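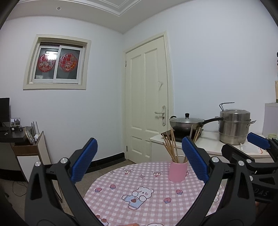 Issued by Zullus Technical Publications | Revised 11/9/23 | Sheet 1136

3.2 Working at a dining table with the hand-held grippers

This section applies to table tasks in occupied homes, such as moving a cup or setting out chopsticks. Read section 3.1 first. The rules follow the Sedico house code for domestic sites.

1. Agree with the householder which surfaces may be used. Write them on the site form.

2. Check that the hob is switched off at its control. Treat any pan left on it as hot.

3. Inspect the blue finger pads. Replace a pad that is torn or lifting (part no. 3285).

4. Open and close each gripper fully. The fingers must move freely and the pivot screws must be tight.

5. Smooth the tablecloth. A fold can catch the fingertips and pull the cup over.

6. Hold one gripper in each hand and approach the cup from either side. Close slowly until both pads touch.

NOTE: Chopsticks standing in a cup reach well above the rim. Lift the cup straight up and keep it level – a tilt shifts the whole bundle.

NOTE: Keep bare fingers off the cloth while recording. If a finger enters the working area, finish the movement and mark the take for review.

CAUTION: Do not grip glass lids, hot cookware or anything on a hob. The pads are not rated for heat.

CAUTION: Keep loose cables clear of the walking route. Stop work if a cable cannot be moved.

7. After the last take, return every item to its original place and close the site form.

For cleaning the pads, see section 3.3. Faults are reported under code 19.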